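Home Lifestyle Home & Garden Food Travel Motoring

The long life of the household bits and pieces

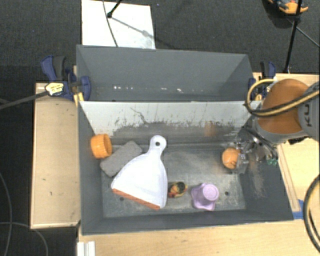 By Chantharasri, home and consumer writer

14 comments | Share | Save

Most kitchens have a cupboard that sticks. In mine it's the tall one beside the fridge, where the broom lives, along with a bucket, two mops and a bag of cloths that used to be T-shirts. I started writing this piece on a Monday after the cupboard door came off its top hinge and everything in it ended up on the lino.

Putting it back took most of the morning. Some of it I couldn't remember buying. The bucket came with the house. One of the mops takes a head that hasn't been stocked in our local hardware shop for years, and I had kept it in case the heads came back.

Cleaning gear is the least considered thing we own. People will read reviews for a fortnight before they choose a kettle, then pick up a dustpan at the supermarket with the milk. It gets used every day for a decade, and when it finally cracks we buy whatever is hanging on the same hook.

I wanted to know whether it was worth taking more care over, so I spent part of February visiting places that sell, mend or get rid of this sort of thing.

The first was a hardware shop in Botley, one of the old kind with a timber counter and a key-cutting machine by the door. It stocks 42 kinds of brush. There are brushes for bottles, for radiators, for the tracks of sliding doors and for getting mud off football boots. The cheapest house broom has soft synthetic bristles and suits tiles and floorboards. The coir broom beside it is stiffer and does a better job on concrete. A good many people buy one and use it for both, and the shop sees them again in a year or so with the bristles splayed flat.

Storage is usually to blame. A broom left standing on its bristles takes on a permanent lean, and once it has gone it won't come back. Hang it up and it will last years longer. A nail will do, though the spring clips sold in the same aisle are easier on a painted handle.

The other advice I was given was to buy the handle and the head separately. Handles come in several diameters and two common threads, so take the old one with you. A decent hardwood handle will see out five or six heads if it's kept out of the rain.

From Botley I went on to the tip shop at Stastlow, where household goods are pulled out of the waste stream and sold on. The shed is open four days a week and smells of cardboard and WD-40. Furniture goes quickly, and so do bikes and garden pots. Cleaning gear is slower. The shop put out 317 brooms and mops last year and sold fewer than half of them. The rest went to landfill, because a wooden handle stapled into a plastic head can't be recycled as either.

Buckets are the exception. Anything with a sound base and a working handle is gone by lunchtime, mostly to gardeners and people with horses.

My last stop was Endau, a small brush works in a former dairy that still fills brooms by hand. The bristle is folded over wire and drawn through holes drilled in a beech block, one tuft at a time. A yard broom takes the better part of an hour and costs a good deal more than the supermarket version. The works will also refill the block when the bristle wears out, for less than half the price of a new one, and it sends back around 300 refills a year – many of them to schools and shearing sheds.

I bought one. It's heavier than I'm used to and picks up dog hair better than I expected. On a smooth floor it is too stiff, and I have gone back to the old soft one for the kitchen.

As for the cupboard, the door is back on with longer screws. The broom and the dustpan now hang on the inside wall, the bucket sits underneath, and the rags are in a shoebox on the shelf. I threw out the mop with the missing head. The other one needs a good soak in washing soda, and I'll get to it when the weather warms up.

Share this story | 14 comments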